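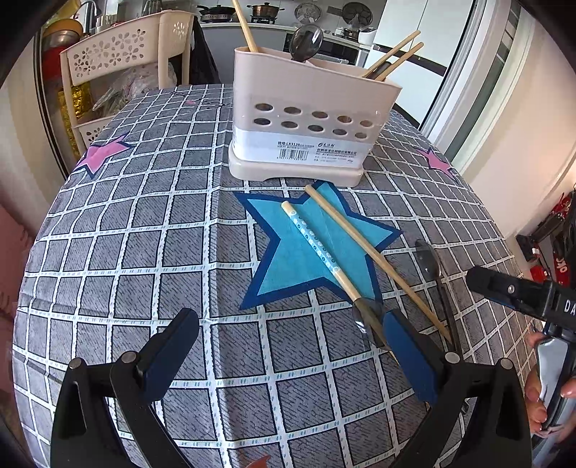 January
By Radoslava Hubáček

I'd been asking the people at Calden for months if I could come and watch one of their home sessions, and on Wednesday they finally said yes, come along, bring slippers. So I got to spend most of a day in somebody's dining area, next to somebody's kitchen, watching people put chopsticks away. I loved it!

If you only know robots from factory tours (I've written up a few of those), the odd thing is that there's no robot in the flat. The person doing the work holds a gripper in each hand, a pair of black fingers with soft blue pads, and does the job with those in place of their own fingers. The gripper carries a camera, so every try is recorded from where the tool sits. Later the recordings go to the learning side of the project, which they call Ulex, and the robot is meant to pick up the movements from them. One recorded try is an "episode", and the target for this one chore, over all the homes they visit, is 1000.

The chore was the utensil holder. Chopsticks and spoons start out on the table, and you stand them up in the holder one after the other. I thought I'd be bored after five minutes, and I was still leaning in after an hour. Chopsticks are horrible things to pick up with two padded fingers. A wooden one rolls a little as you close on it, and you have to come in lower than feels natural.
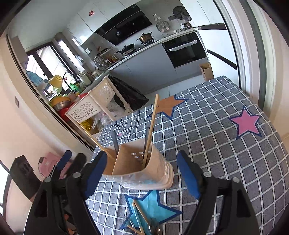
Zasau, the group that runs the sessions, sends a pair of people to each home. One works the grippers while the other resets the table and keeps the log, and then they swap. The log is a paper one, which surprised me. Each line gets an episode number, the starting layout, and a mark for clean, recovered or dropped.

I asked about "recovered" and got a very long answer, the best of the day. A recovered episode is one where something slipped or went in crooked and the person fixed it and carried on. They keep those on purpose. A robot that has only ever seen perfect tries has no idea what to do when a chopstick lands across the top of the holder, and sooner or later one will. So please don't stop when you fumble, they tell every new starter, just sort it out the way you would at home.

The reset matters just as much. I'd assumed you would want the same layout each time, but they want the opposite – handles pointing this way and that, spoons near the edge, a couple of sticks lying close together so that you have to choose which one to go for. The tablecloth had big printed stars on it and they used those as a rough guide for spreading things out. "Bit more on the pink one" was a proper instruction.
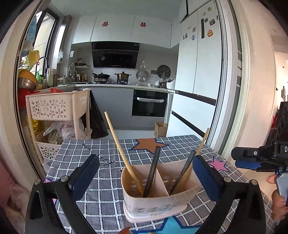

They had done 56 episodes by the time we stopped for lunch, and the pair were a bit pleased with themselves. The afternoon was slower. Hands get tired, and the tool is heavier than it looks once you've held it out over a table for a while. There's a rule that you swap after seven episodes in a row, and I saw why, as the sixth and seventh tended to be the scrappy ones.

Then I got a turn! These were practice goes and didn't count, which was lucky for the Ulex people. My first spoon took forever. I kept squeezing too early, before the pads were level with the handle, and it shot off sideways. Somebody told me to look at the tips and forget about my hands, and that helped a lot. By my fourth try I got a chopstick up, tipped it over the holder and let go, and it dropped in. I may have cheered.

What I couldn't manage was using both hands together. The regulars steady the holder with one gripper and place with the other without seeming to think about it, and mine just bumped into each other. 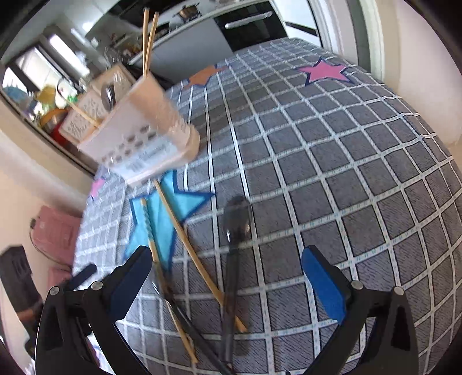
One part of the day I hadn't expected to enjoy was the checking. At the end they sit down with the log and a laptop and skim through the lot, looking for episodes where the recording started late or a hand blocked the view at the wrong moment. Those get struck out. Fast movement is another one they argue over. A bit of blur is fine, they said, as people do move quickly, but if you can't tell when the pads closed then it isn't much use as a lesson.

The day's total came to 63 before checking. I left before they'd finished, so I can't say how many survived.

If you want to visit, Calden takes one guest at a time and you'll need to ask well ahead. Eat first, wear something with sleeves you can push up, and don't lean on the table between episodes (I did, twice). The next chore on their list is folding tea towels, under the name Malý, and I've already asked if I can come back for it.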